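Grasp checks that don't trust the color

March 10, 2021

I have been rewriting the part of our stack that decides whether the gripper is holding something. We call the whole thing Grerkel, after the first arm it ran on, and the grasp check is one of the oldest files in it. It was 589 lines when I started. Most of those lines were special cases.

The old check worked on color. Before closing the fingers it took a patch of the picture between them and stored the average. After closing it took the same patch again, and if the average had moved far enough it reported a grasp. On the bench where it was written, with a gray mat and white overhead lights, this was fine. I used it for a long time and had no complaints.

Then we started running on wood tables under colored light and it went bad. Lev Karpenko sent me a batch of 50 runs and the check disagreed with his hand labels on 19 of them. Most of the bad ones were tan or brown parts on pine. The part and the table had nearly the same average, so the check said the hand was empty when it wasn't.

My first try was to fix the white balance. I spent too long on this. With the light one color on the left side of the table and another color on the right, there is no single correction that works for the whole picture, and the gripper moves through both. I could make any one picture look right and the next one would be wrong again. I took that branch out.

What I have now uses edges and finger position, and ignores color almost completely. It goes like this:

1. Read the finger opening from the encoder. If the fingers are fully closed, report empty and stop.

2. Project the fingertips into the picture using the hand-eye calibration. This gives a small region that moves with the opening.

3. Look for closed outlines in that region. Straight parallel lines that carry on past both sides of the region are thrown out, which takes care of wood grain and the seams between boards.

4. Compare the width of the outline with the opening from step 1. If they match within tolerance, report a grasp.

Step 3 was the hard one. Grain is easy because it runs on for a long way in one direction. Knots are not easy. A knot is a closed, dark, roundish outline with rings around it, and that is also a fair description of a lid seen from the top. The detector was very happy to find knots. What saves it is that a knot stays with the table while the part stays with the fingers, so I keep the last few outlines and drop any that move with the background when the arm moves. It does mean the check can't give an answer until the arm has moved a little after closing. Océane Perron asked if that slows down the pick cycle. It does, slightly, and I decided to live with it.

The cork-colored, lid-like disc with the stepped rim has been my main test part. Its color sits close to the pine, there is a big knot up and to the left of the fingers, and the light goes from orange to violet on the way down to the lower right. The old check has very little to work with there. The groove inside the rim gives the new one a second round outline, a bit smaller than the first, and I had to tell it to prefer the outer one when it measures width.
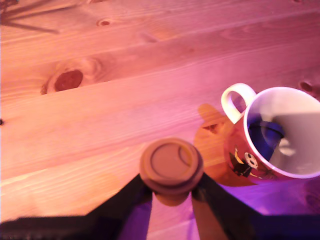
Shadows

I expected shadows to be a bigger problem than they are. A soft shadow has a weak edge and falls under the threshold. The thin branching kind you get from a plant is worse, but it rarely makes a closed shape. The one that still causes trouble is the wide round shadow from a mug, when the light is strong enough to give it a hard border. I have a test for it in the suite, marked as a known failure.

Settings

There are now 5 settings in the config, down from a lot more. The only one you should need to touch is edge_min. Start low and raise it until the grain stops showing up in the debug view. If you raise it too far you lose the groove first and then the rim. The debug view draws kept outlines in green and dropped ones in gray, and it is worth leaving open for the first few runs on a new table.

If you are still on the old config, the loader will read it and print a warning for each key it no longer uses. It does not convert anything. Sang Chu has a script that does, and I will put it in the tools folder once the paths are cleaned up.

Next is clear plastic, where the outline check does badly for different reasons. Deisy Urrego thinks we should use motor current for those parts and skip the camera. I want to try a few more things with edges before I agree with her.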